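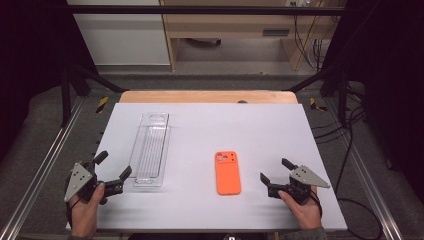 Vol. 13, No. 6

Search articles Type a word Go

Why Some Reviews Online Are Fake (and How I Spot Them)
Jul 8, 2026 - By Josiane Charpentier

Last April I wanted help with my math. My mom said I could look for a homework help site, the kind where a real tutor talks you through fractions, so I read reviews. Lots of reviews! One place, Sovley, had 166 of them, and almost every one said it was the best thing in the whole world. I was ready to sign up that minute. (I'm a grown-up now when I write this column, but I still take math classes, and I still get stuck.)

Then I read them again, slowly. "Great site, very great help." "Great help, very great site." Hmm.

So what is a review? It's a person telling other people what happened when they bought something or used something. You do this all the time. If you tell your cousin that the cafeteria pizza is soggy, you just gave a review, and your cousin believes you because he knows you. On the internet you usually don't know the person. You can't see their face or ask them what kind of pizza they like.

Some companies pay people to write nice things. Some write the nice things themselves and put a made-up name at the bottom. They do it because stars bring in customers, and customers bring in money. In lots of places there are rules against it, but it still happens.

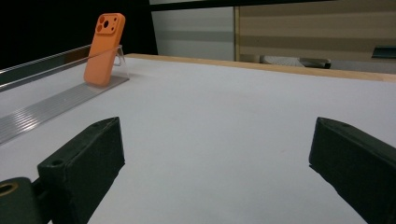 My friend Elikem Tsikata teaches sixth grade, and I asked him what he tells his class. He has them look for small, boring details. A kid who really had a tutor will say something like, "She was late the first time, but she drew me a number line and then I got it." That sounds like a real afternoon. "Amazing service, five stars" could be about a tutor or a toaster.

I look at the dates too. If a site gets over 124 reviews in one week and then none for months, I get suspicious. And I always read the middle ones, the three-star ones - people who liked one thing and didn't like another are often the most useful.

Now, a bad review can be fake too! Somebody might be mad, or might work for a different company. And a short, cheerful review can be perfectly true. Some people just don't like typing. You can't be sure from one review, so read a bunch and look in more than one place.

Want to try it? Pick a book you've already read and find some reviews of it with a grown-up. Which ones sound like the person read the whole book? Which ones could be about any book at all? Circle the words that helped you decide.

As for me, I skipped Sovley and asked at the library. They have a homework table after school, and the tutor there, Duván Ticona, let me sit in. He is very good at fractions and his handwriting is terrible. Four stars.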